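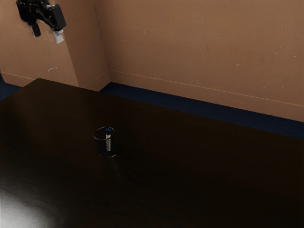 Nosteo Planner FAQ
Last updated 4 June 2024

Which simulator does the planner need?
Nosteo runs against the Dronimik simulator, release 2 or later. Support for the older Lavoie bridge was dropped in April.

The grasp pose comes back empty on a clear glass cup. Why?
Depth rendering treats the glass as a hole. Set transparent_mask to on and plan against the item inside, such as the tube with the blue cap. The cup is then loaded as a collision shape only.

Does room lighting affect perception?
Yes. Glare on a dark, glossy tabletop is the usual source of false segments. The Dimham scene set has 1,484 layouts, and 867 of them include strong highlights. Test on those first.

How does the planner treat an item that sticks out past a container rim?
The default check uses the item's center point. If the center is inside the rim, the state is reported as "in". For a stricter test, set contain_mode to full – the whole bounding box must then fit.

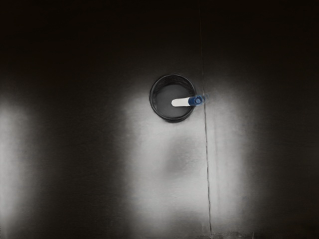

Top view: blue end over the rim of a round black container.

Can I change the timeout?
Yes. Edit plan_timeout in the config file. The default is 2 seconds per query. Longer values help in narrow containers but slow down batch runs.

Where are the logs?
In the run folder, one file per query. Attach the file to any bug report.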